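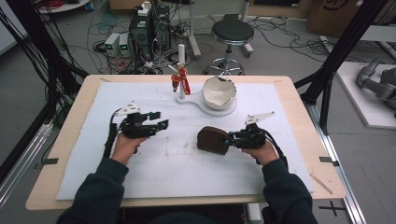
Abb. 2: Weiße, schalenförmige Form mit ausgebrochenem Rand auf der Grundplatte, am linken Ende der Platte der Stab mit der rot-orangefarbenen Klemme. Unterlage: weißer Schaumstoff.

Beiträge › Fügen und Ergänzen
2023-12-09 — Arbeitsgruppe Pluvau

3.2 Arbeitsplatz und Auflage

Die Versuche der Reihe Flikau behandeln das Anlegen gewölbter Bruchstücke an eine Schale mit unregelmäßiger Bruchkante. Der Bestand umfasst 116 Bruchstücke, von denen 44 in die hier beschriebene Auswertung eingingen. Gearbeitet wird auf einem hellen Holztisch. Die Schaumstoffauflage bedeckt den größten Teil der Platte, der Holzrand bleibt vorn und an den Seiten frei. Auf der blanken Tischplatte waren gewölbte Stücke in den Vorversuchen vom Juli wiederholt weggerollt.

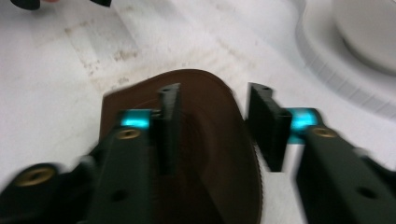
Für die Ausgangslage gilt eine einfache Regel: Das Bruchstück liegt einzeln, die Schale steht weiter hinten. Verglichen wird zuerst die Krümmung, danach der Verlauf der Kante. Passt beides nicht zusammen, wird das Stück gedreht und erneut angelegt — höchstens zweimal. Die Einteilung der Kantenverläufe folgt dem Schema Belter, mit einer Abweichung bei sehr kurzen Kanten, die wir in Abschnitt 3.4 begründen. Stücke ohne eindeutige Zuordnung wurden zurückgelegt und gesondert erfasst.

Kontakt | © Arbeitsgruppe Pluvau | Nach oben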